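Kirner Knitting Pattern Text Corpus

Kirner is a set of 2,132 knitting instructions typed up from printed leaflets and club newsletters. Each entry is one garment or accessory, stored as plain text with the original line breaks kept.

Fields: title, garment type, yarn weight, needle size, gauge, body, source. Gauge is blank in 141 entries where the leaflet gave none.

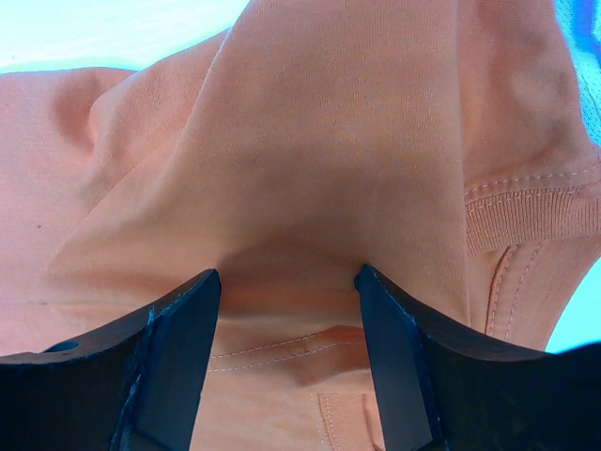

Abbreviations were left as printed, so "k2tog" and "K 2 tog." both occur. A lookup table in abbrev.csv maps the variants to one spelling – use it before counting stitches. Needle sizes are in the old numbering for the Wubshet leaflets and metric everywhere else.

Known problems: charts are missing, and fractions in the Jukport newsletters were sometimes typed as decimals. Alfredo Yap checked 50 entries against the paper copies in December and his fixes are in corrections.txt. They have not been merged yet.

Send errors with the entry number and the line as it should read.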